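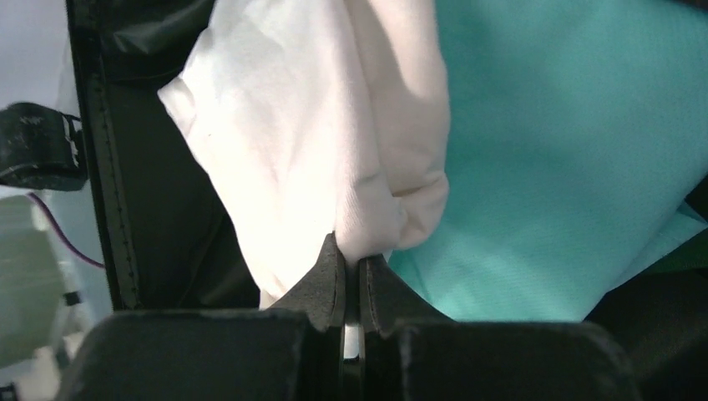 How to Set Up the Cloth Task and Record Good Demonstrations

Durari Robotics Club, arm team

These are the steps we use for the cloth pick task, from setting up the table to handing over the recordings. They assume you have done the arm safety session and can drive the follower arm with the leader arm without looking at your hands. If you haven't, ask Mircea Jitaru for a slot first.

The task is simple to say. There is a fabric container with cloths in it. The arm takes hold of the white cloth, lifts it clear and lays it on the table. One cloth per run. The teal cloth stays where it is.

What you need

The arm pair, clamped to the table
The wrist camera and its cable
The black fabric container
One white cloth and one teal cloth
Two strips of masking tape
The club laptop with the recorder open
The run sheet

Step 1. Clamp and check the arm

Tighten both clamps and push the base sideways with your palm. It should not move. Turn on the power supply, then the laptop, then open the recorder. Run the home routine before you touch the leader arm. If a joint buzzes at home, power off and write the joint number on the run sheet. Don't try to fix it with the software offsets. Habibur Liyanage keeps the offsets file and he wants to be the only one editing it.

Step 2. Check the wrist view

Open the gripper all the way and look at the preview. Both fingertips should be visible near the bottom and they should meet close to the middle from left to right when you close them. If they meet well off to one side, the camera mount has turned. Loosen the two screws, straighten it, and tighten again.

The finger bases will look blurry. The focus is set for the cloth, so leave the ring alone.

Lock the exposure with the white cloth in view. On auto, the camera darkens the whole picture when the cloth comes close, and the black lining turns into a flat patch. You want to be able to see soft wrinkles in the white cloth and still make out the folds in the lining. Some parts of the cloth will be close to pure white even when the setting is right.

Step 3. Place the container

Put the container inside the tape marks. Push the lining down so it isn't standing up in the middle. Small creases are fine and they change from run to run anyway.

Keep cables outside the border of the container. A cable that crosses the opening will get pinched sooner or later.

Step 4. Lay the cloths

Teal goes in first, mostly flat, to one side. Then drop the white cloth from a hand's height so it lands partly on the teal and partly on the black lining. Don't arrange it. We need folds in different places, and people who arrange the cloth tend to make the same fold every time. Uriel Benítez made a whole set in September where the corner pointed the same way in every run, and the policy trained on it only worked on that corner.

If the white cloth lands completely flat, pick it up and drop it again.

Step 5. Choose the grasp

Look for a narrow end or a raised fold that the fingers can close across. A fold that ends in a rounded bunch is a good target. Broad smooth areas are hard, since the tips slide over them and come up with nothing.

Turn the wrist so the gap between the fingers lines up with the fold. Come in slowly over the last part. The fingers should go on either side of the fold and stop before they press into whatever is underneath. If you push too deep you will pick up teal as well, and that run doesn't count.

Close until the cloth is held, wait for a slow breath, then lift. The pause matters to the training code, which uses it to find the grasp.

Step 6. Lift and place

Lift straight up until the lowest part of the cloth is above the container border. Move sideways only after that. Lower it over the second tape mark, open the gripper, back away and go home. Stop the recording at home, not before.

Step 7. Mark the run

Write one of these on the run sheet:

G for a good run
M for a missed grasp, if you stopped there
R for a missed grasp where you recovered and finished
T if the teal cloth came too

Keep the R runs. Quyên Quách trains with them included and they help. Delete nothing from the laptop yourself, even bad runs.

A full set is 29 runs with the container in one position. Change drivers at least once in the middle. After a set, move the container to the next pair of marks and start over. Three positions are enough for the Breminmont meet.

Common problems

The gripper closes but the cloth slips out. Check the fingertip pads for lint and wipe them with a dry cloth. If it still slips, take a thicker part of the fold.

The preview freezes. Unplug the camera at the laptop end and plug it back in, then restart the recorder. The run in progress is lost, so mark it with a line through it.

The arm lags behind the leader. Close everything else on the laptop. If that doesn't help, the file sync is probably running. Pause it until the set is done.

When you finish, send the arm home, power off the supply, put both cloths in the container and leave the run sheet in the tray by the door. Kamrul Kanagaratnam copies the files over in the evening. Sets for October have to be in before the team picks drivers.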